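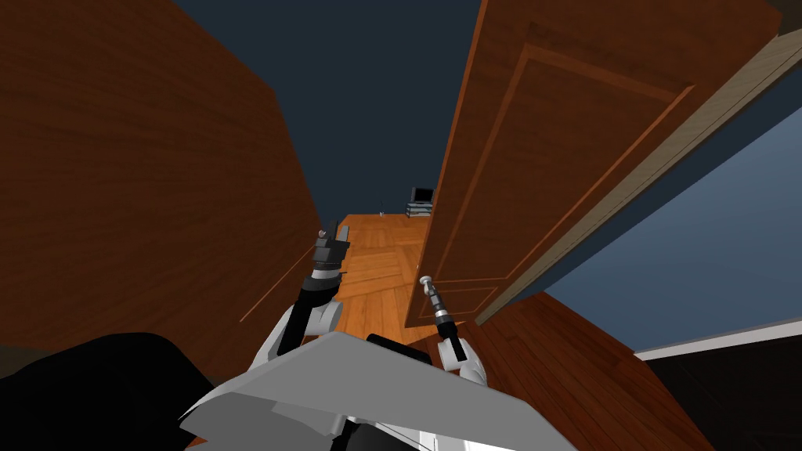 Utholm Guest House
Inside safety check before the summer guests, with comments

Checked by: Lovely Tagle
Read and answered by: Jennylyn Sebastian
Month of check: June
Start of check: 9.15 in the morning

How to read this list. Each point has one of three marks. OK means that I looked at it and tried it and there is nothing to do. REPAIR means that it must be done before the first guests sleep in the house. WATCH means that it can wait, but somebody must look at it again in the autumn. Where I was not sure of the right word in English I have explained with more words, please excuse this. Jennylyn has written her answers after the mark JS.

PART A. DOORS AND WAYS OUT

A1. Front door opens fully from the inside without a key
OK
The old lock with the key on both sides is now gone. The new one has a knob on the inside which turns easily, also with wet hands. I tried it with my elbow too.

A2. Front door closes by itself and the latch goes in
REPAIR
It closes, but it does not always latch. When a window is open on the garden side, the air pushes back and the door rests on the latch plate. From the outside it looks shut. I think the closer only needs a small turn of the screw, but I did not want to do it without asking.
JS: I turned the screw a quarter. It is better now with the window open, please try it again when you are next there.
LT: Tried again, latches each time. I leave the mark as it was so that we remember it.

A3. Inner doors open and close without sticking
REPAIR (bedroom 4), others OK
Bedroom 4 is sticking at the top corner on the handle side. It needs a strong pull, and a child or an older person would not manage it. The top hinge has two loose screws and the holes are worn. Longer screws may be enough.
JS: Longer screws are in the blue tin under the stairs. If they do not hold, we fill the holes with matches and glue as my father did, and then screw again.

A4. Door stops are in place and do not stand where people walk
WATCH
The rubber on the stop behind the dining room door is hard and has a crack. It still works. In the corridor upstairs there was a loose wedge lying on the floor, I put it in the cleaning cupboard. I would like that we do not use wedges at all, people step on them in the night.

A5. No door that should be closed at night is held open
OK
The kitchen door was closed. I know that in the high season it is propped open with the chair when the breakfast is carried. This is understandable but in the evening the chair must go back. I have written it also on the evening sheet.

A6. Bathroom locks can be opened from the outside with a coin
OK for downstairs, REPAIR for upstairs
The slot in the upstairs lock has been painted over. I scraped it with a small knife but did not get all the paint out.
JS: Will take the lock off and clean it properly.

A7. Corridors are free in their whole width
REPAIR
The ironing board and the folding bed are standing in the upstairs corridor again. Last year we wrote the same. The corridor is narrow already, and with the folding bed a person with a suitcase must walk sideways. Please can we decide on one place for the folding bed, and then it lives there.
JS: It shall live behind the shelves in the linen room. I have moved it.

PART B. FLOORS AND STAIRS

B1. Wooden floors: no raised edges, no loose pieces, no splinters
WATCH
One piece near the window in the sitting room makes a sound and moves a little when I press with my heel. It does not stand up over the others, so nobody will fall on it. It should be glued when the floor is rested in the autumn. In the other rooms I walked in my socks along the walls and across the middle, and found no splinters.

B2. Floors are not slippery after cleaning
OK, with comment
The floor cleaner we bought this year, Mustano, must be mixed very thin. When I used the amount that we used of the old one, the floor became smooth like soap and stayed so until the afternoon. I washed it again with clean water and then it was good. I have put a paper inside the cupboard door with the right amount.
JS: Thank you. I nearly fell on this floor myself and thought that it was my shoes.

B3. Rugs lie flat and have a net under them
REPAIR (two bedrooms)
In bedrooms 1 and 3 the net under the rug has become short, probably from washing, and the corners turn up. In bedroom 3 the corner is exactly where one puts the foot when coming out of bed. Either we buy new nets or we take away the rugs for the summer. My vote is to take away.
JS: Take away. They are ugly also.

B4. Thresholds and metal strips between floors are fixed
OK
I ran my hand over each of them. The strip between the corridor and the bathroom had one screw standing up and I turned it down.

B5. Stair treads are firm and the front edges can be seen
WATCH
The light coloured strips on the edges are worn away in the middle, just where people step. In daylight this is no problem. In the evening with only the lamp on the landing, the lower steps are all one colour. I would repaint before the dark season.

B6. Handrail is firm along its full length
REPAIR
The lowest bracket is moving in the wall. I pulled on it with my weight and some plaster came down. For a person who really falls this will not hold. The man from Maglaya who repaired the gutters said he can also do this kind of work, with a long fixing that goes into the stone behind. This is for me the most important point on the whole list.
JS: Agreed. I rang Maglaya, he comes before the first guests. Until then there is a chair with a note beside the stairs.
LT: The chair is itself something to fall over. I moved it and hung the note on the rail.

PART C. FIRE

C1. Smoke alarms make a sound when tested
OK, except linen room
The linen room alarm gave a very weak sound. I changed the battery and now it is loud. The others were strong at once. I tested each for some seconds and warned the neighbour first.

C2. Fire extinguishers: needle in the green, pin in place, easy to take
OK
The one in the kitchen had an apron hanging over it. The apron is moved to the hook on the other side.

C3. Fire blanket in the kitchen
OK
Within reach from the door, so one does not have to bend over the cooker to get it.

C4. Escape plan in each bedroom
REPAIR
Bedroom 2 has the old plan, from before the wall was moved. It shows a way out through a door that does not exist any more. I have taken it down. Please print a new one.
JS: Printed, it is in the drawer at the reception. Also one spare.

C5. Nothing stored under the stairs that burns easily
WATCH
The paint and the white spirit are gone to the shed, good. But the cardboard boxes are back. I know that they are empty and useful. They can be useful in the shed.

PART D. SHELVES, CUPBOARDS AND HEAVY THINGS

D1. Tall furniture is fixed to the wall
REPAIR
The new metal shelf from Gestell in the linen room is standing free. The fixing pieces were still in their plastic bag, taped to the back. The paper says each shelf carries 35 kg when it is fixed, and I find no number for when it is not fixed. Please fix it before the folding bed leans against it.
JS: Fixed in the evening. I needed my brother and some words I do not write here.

D2. Heavy things are low
OK
I moved the iron pots from the top to the bottom in the kitchen cupboard. Whoever is cooking will complain for a week.

D3. Mirrors and pictures hang safely
OK
The big mirror in the hall has been hung on 2 hooks, and I lifted it to see that both are carrying.

PART E. ELECTRICITY AND WATER

E1. Sockets and switches are whole and not warm
OK
The cracked switch by the back door has been changed by the electrician in spring.

E2. Cables do not cross where people walk
REPAIR
The reading lamp in bedroom 1 has its cable over the floor to the wrong side of the bed. There is a socket behind the night table, one must only move the table by the width of a hand. I did it, but it must stay so after cleaning.

E3. Hot water at the taps is not too hot
OK
I let the water run and used the kitchen thermometer under the upstairs basin. Jennylyn has turned the mixing valve down since last year, one can feel it.

E4. Shower floor mats
WATCH
Clean, but the suction cups are getting stiff. We should have new ones for next season.

COSTS SO FAR

Jennylyn has put 600 euro to the side for this part of the work. The handrail will take the biggest share. The stair paint cost 29 euro and I have already bought it because it was reduced, it stands in the shed.

OPEN POINTS AFTER THE FIRST ROUND

A3, bedroom 4 door: try longer screws. Lovely.
A6, upstairs lock: clean off the paint. Jennylyn.
B3, rugs to be rolled up and carried to the attic. Lovely.
B6, handrail: Maglaya. Jennylyn is at home to open for him.
C5, boxes to the shed. Whoever goes there next.

JS: Can you also look at the window hooks in bedroom 3 when you are up there? One guest last summer said that the window swings in the wind.
LT: Looked. The hook is good but the eye is loose in the wood. I have added it to the list for the autumn, and tied it with string for now.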